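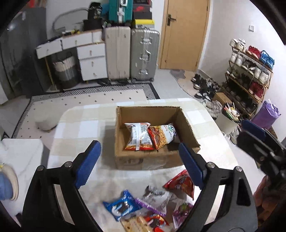 R. Thongdee
Student researcher, environmental science

Wood Smoke and Fine Particles in Flendside

I measured fine particle levels at 3 sites in Flendside to see whether evening wood burning affects the air at street level. The sites were the bus loop, the school parking lot and Odico Park. Each had one low-cost sensor mounted on a pole, out of direct rain.

The sensors logged 2,066 usable readings. I threw out 405 more taken when humidity was too high for the sensor to be reliable.

Levels at the bus loop rose in the morning and again after dark. The park was low during the day but matched the bus loop on still evenings. The parking lot changed the least.

I did not have wind data for each site. The next round of readings is planned for April, when fewer stoves are in use.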